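Bindery notebook, Tuesday, July

9.10. Humidity in the stack room at 47 again. Yi-chun has moved the hygrometer away from the window, where it had been reporting on the car park, so I believe it this time. Dial agrees with the digital one for once. Wrote both in the log.

Carried on with the Skodau bequest. Total stands at 2,655 volumes on the shelf list, of which we have agreed to treat 700 before the reading room reopens. "We" here means Ildikó, who agreed to it in a meeting I was not at. Fine. Most are sheep or calf, most have red rot, and my apron is now the colour of a fox.

Batch of 25 on the bench this morning, all from the botany bay. Dry cleaned with smoke sponge, heads first, then fore-edges, then tails. Consolidant on the spines by brush, one thin coat. Do not do two. I did two on the herbal last week and it has the shine of a new conker, and Roxana walked past it three times without a word, in a way I felt.

11.30. Boards off on four of the batch. Two are clean breaks at the joint and will take a Japanese tissue hinge. One has been mended before with what I am fairly sure is parcel tape. The last has lost its spine piece entirely, though someone kept the label and slipped it inside the back cover with a bus ticket. Label bagged, bus ticket bagged too, numbered as part of the item. Idun says provenance is provenance.

Paste: made fresh wheat starch, cooked 40 minutes by the wall clock, sieved twice. First sieving was lumpy. Second was all right. Tried the Husteo tissue in the middle weight and it is too pale for anything here, so toned three sheets with acrylic and hung them on the line. They dried much lighter than they looked. Went again with more burnt umber. Hung those as well. The line now looks like laundry day at a monastery.

Fung-ping rang from Tsai about the board shear. The new blade is "with the carrier", where it has been living since spring. In the meantime I cut by hand with the big knife and a steel rule, and they come out square if I don't talk while doing it.

2.45. Pressed flowers between pages 112 and 113 of the seaside flora. Thrift, I think, gone to the shade of weak tea, with a brown stain on both facing pages. Left in place, interleaved with acid-free tissue, noted on the slip. Roxana wants them out and housed separately. Ildikó wants them in. I have put them back where they were and gone to wash my brushes.

Bunov cradle still wobbles on the left. Folded card under the foot works better than the foot.

To do:
Rehinge the two clean breaks once the toned sheets are ready.
Ask Idun what solvent she used on the last lot of tape, and whether she'd use it again.
More blotter. We are down to the bits with pencil sums on them.
Put the herbal at the back of the shelf until the shine calms down — or until Roxana goes on leave.

4.50. Lids on everything, press tightened a quarter turn, lights off in the stack.
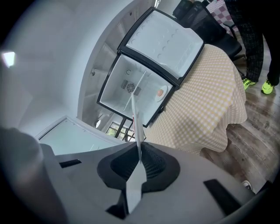 Mini fridge, door open, one egg on a plate.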